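How an Assault Becomes a Number in Preraldale

By Tomás Morais
10/11/26

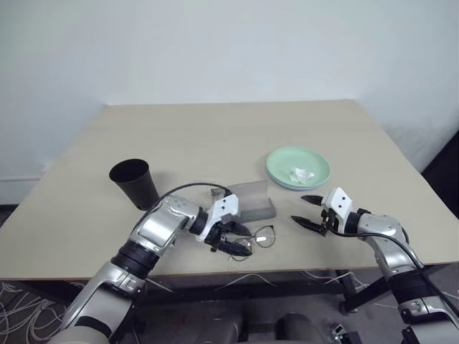 The crime figures that Preraldale puts out each quarter are read mostly by people who want to know if the line went up or down. Kazimiera Pawłowska reads them for a different purpose. She worked as a records analyst for the city police for most of her career, left to do contract audits, and was hired last year to review how assault reports were coded. Her review covered 18 months of reports and was released in full, with the tables, in November.

The finding that got attention was that 224 reports had been filed under the wrong offense code. Local coverage treated this as proof that the department had been hiding violent crime. Pawłowska does not agree with that reading, and she does not agree with the department's statement that the errors were clerical either.

"Clerical means somebody hit the wrong key," she said. "A few of them were that. Most were the result of a rule that was applied the same way every time by people who had been told to apply it. The rule was wrong. I would call that a policy error, and I said so in the report, on the first page."

The rule concerns the line between simple and aggravated assault. Under the coding manual the city uses, an assault is aggravated if a weapon is used or displayed, or if the victim has a serious injury. A broken bone counts. So does a loss of consciousness. The department's own training sheet listed the broken bone and left out the loss of consciousness.

"So you have a man punched outside a bar in Wirkham, he goes down, he is out for a minute, he gets up and refuses the ambulance," Pawłowska said. "The officer writes all of that in the narrative. It's a good narrative. Then the coder looks at the sheet, sees no fracture and no weapon, and enters simple assault. Every person in that chain did what the sheet said."

She found the pattern by reading narratives, which is slow work. The usual audit method is to pull a sample and compare the code against the check boxes on the form. She started that way and got an error rate so low that she distrusted it. The check boxes and the code were filled in from the same sheet, so they agreed with each other.

"If you compare a mistake with a copy of itself you get a perfect match," she said. "I stopped doing that after the first batch and asked for the full text."

Getting the full text took some 30 days. The department moved to the Gruber records system partway through the period under review, and reports from before the move were stored as scanned pages with no search function. Reports from after it could be searched, but the narrative field had a character limit that nobody on the patrol side seems to have known about. Longer narratives ran over into an attachment. The coders' screen did not show attachments unless they opened a second tab.

I asked how many errors came from the attachment problem and how many from the training sheet. She said the report does not split them, and that she would not split them for me now.

"There are reports where both apply. The key sentence is in the attachment, and even if the coder had read it, the sheet would have sent them to the wrong code. I can't assign that to one cause. I could give you a number and it would be quoted, and it would be made up."

The department employed two coders for the whole period. One covered Preraldale proper. The other covered Wirkham and the unincorporated area out toward Fullurcombe. Pawłowska said the error rates for the two were close enough that she saw no reason to discuss them as individuals, and she declined to identify them in the report. A city council member asked for the names at the public session. She declined then as well.

Her view of the headlines is that they were wrong in a predictable direction. Both of the stories she mentioned to me described the misfiled reports as "missing" assaults. None was missing. Each had been counted in the total for assaults, and the total was correct. What changed was the split inside it.

"If you want to say the public was given a false picture of how serious the violence was, yes, that's supported," she said. "If you want to say there was more violence than they were told, I didn't find that. Those are two sentences and they mean different things. One of them was printed and it was the one I didn't write."

She was equally short with the claim, made in the police statement, that the corrections would have "no practical effect." Aggravated assault counts feed the formula that sets overtime patrols by district. With the old codes, the blocks around the Wirkham bus depot fell under the threshold in every quarter reviewed. With the corrected codes they go over it in most of them. She called that a practical effect.

There is also the question of charging. Coding for statistics is separate from what a prosecutor files, and a wrong code does not by itself change a charge. Pawłowska was careful on this point. She did not review court files. She noted only that the prosecutor's intake queue is sorted by offense code, and that cases coded as simple assault go to a general list handled by whoever is free.

"I was asked about records. Somebody else should be asked about the queue," she said. "I put that in as a recommendation. It's the last one, and I don't believe it has been taken up."

The recommendations that have been taken up are the cheaper ones. The training sheet was withdrawn and replaced with the relevant page of the manual, copied without changes. The Gruber screen now opens attachments by default. The corrected figures were posted next to the original figures, with a note giving the dates affected. Pawłowska had asked that the originals stay up, and the city agreed after some back and forth with its attorney.

She wanted them kept because other people had used them. A grant application from Fullurcombe cited the old numbers, as did at least one zoning decision. Removing the originals would make those documents impossible to check.

The recommendation for a yearly narrative review is still open. It would need a third position in the records unit, and the draft budget does not include one. I asked if the unit could do it with existing staff.

"They could do a small sample," she said. "It has to be read by someone who didn't code it. With two people they would be reading each other's work, and they share an office. I would take that over nothing, but I wouldn't sign it."

She has no further contract with the city. The tables are at the back of the report, starting after the appendix on method, and she suggested reading the appendix first.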